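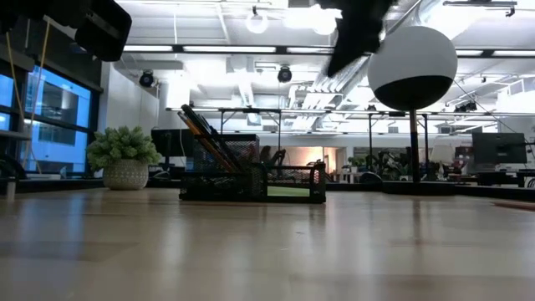

Stornadier (software)

Stornadier is a planning and control program for robot arms fitted with two-finger grippers. It is written and looked after by a small group in Nurnport, led by Dragica Ivanov, and is mainly used for tabletop work with everyday objects such as stationery. The current release is dated June 25, 2026.

Overview

The program sits between the cameras and the arm controller. It takes in pictures from one or more fixed cameras and from a camera at each wrist, builds a list of objects with their likely positions, and works out a path for the arm. Earlier versions planned the whole movement before the arm set off. Since version 3 the path is reworked as the arm moves, at up to 150 updates a second.

Perception

Fixed cameras give the layout of the workspace and are used to keep the arm clear of tall items. The wrist camera is used for the last part of the approach. Its view always includes the fingers, so the software masks them out before looking for objects.

Thin objects are handled by a separate module called Fedthorpe. It fits a line to each object and marks one end as the tip. A pen lying on wood can be hard to separate from dark grain running close to it, and Fedthorpe compares several views before it accepts a line.
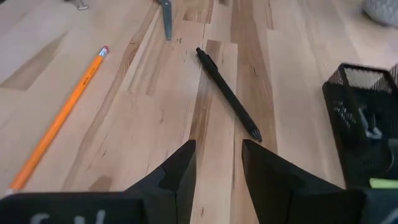

Once a line has been accepted, the planner turns the wrist so that the fingers will close across the barrel. If another object lies too near for the fingers to open, the grasp point is moved along the line towards the freer end. Where no point is suitable, the object is skipped and tried again later.

Testing

The test set holds 2,369 recorded grasps, of which 1,000 involve pens or pencils. Each new build is run against the full set before release. Results are stored with the settings used, so that a failed grasp can be replayed step by step.

Tooling

The replay viewer, Ng, shows the camera views beside the planned path and the joint readings. It can be installed without the rest of Stornadier.

See also

Grasp planning
Motion planning
Visual servoing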